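March, late, tea gone cold

Ok so. Quick one before I forget what I changed today, because tomorrow me never believes the commit messages.

Morning was all planner. The Quan branch finally merges clean but the left arm was still doing the stutter at the end of the approach. Spent ages blaming the IK. Wasn't the IK. The policy spits out a chunk of 16 actions, and when the next chunk comes in, we were just swapping it over with no blending. So every seam is a tiny jump. You don't see it in free air, you see it the second the fingers are near something soft.

Put in a dumb linear blend across the overlap. Replay looks way better. Should of done it in January.

Then latency. Vustley says the control loop runs at 60 Hz and it does, on average, whoopee. Average is a useless number here. Plotted the worst gaps, and every so often there's a hole of nearly 300 ms where nothing new goes out and the arm just coasts on the last target. Found it after lunch (lunch = crackers). Logger was flushing to disk on the same thread as the sender. Same thread!! I wrote that. Moved it to its own queue, holes gone in the short run, need a long run before I trust it.

Perception is still the sore spot. Clear plastic is awful. The segmenter sees the lemon fine through the bag, puts a lovely tight mask on it, and then the grasp proposal goes for the lemon like there's no bag there. What I want is bag first, contents never, at least for this task. Tried bumping the weight on the bag class and it started calling the mesh tray a bag too. Sort of fair, both see-through-ish, both pale. And the flowery cloth gives the depth a hard time wherever it shows through. Leaving the weight where it was, going to try merging masks by overlap instead - if a fruit mask sits mostly inside a plastic mask, the plastic one wins.

Episode 921 is the one I keep going back to. Left arm plans to the bag, right arm plans over the tray, both legal on their own, and the joint check passes with a margin I'd call insulting. The check only samples waypoints and not the bits between. Wrote a swept version, it's slow, maybe too slow to run live. Could run it only when both grippers are on the same half of the table. Note to self, do that first, it's ten lines.

Also the cables arent in the collision model at all. The planner thinks they don't exist. Thought about adding a fat capsule off each wrist and calling it good. Thought about it, did not do it.

Tirgate notes, while I'm here. The task file format changed again so the old plate tasks won't load. Wrote a converter, works for everything but the ones with nested goals. Skipped those. The viewer still shows the right arm's targets in the left arm's base frame if you open two panels - only the viewer, the real transforms are ok, checked twice because I panicked.

Saved one still from the bag run for the notes, left gripper up against the bag and right one over the tray.

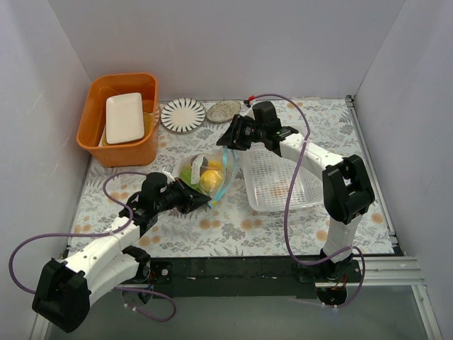 Bag task, after the blend fix. Left arm at the bag, right arm over the mesh tray.

Looking at it now the approach angle on the left is shallower than I'd like. Grasp scorer likes low and sideways, I like steeper for bags. Might be as simple as the angle penalty being in degrees in one place and radians in the other, wouldnt be the first time. Check.

Ristance wants the config frozen before the long run. Fine, but the blend length has to stay a parameter, I'm not hardcoding it.

Left to do: overlap rule, half-table check, nested goals in the converter, degrees thing. Long run overnight with the new logger queue, started it just now, terminal is scrolling. Alarm set for 6. Bed.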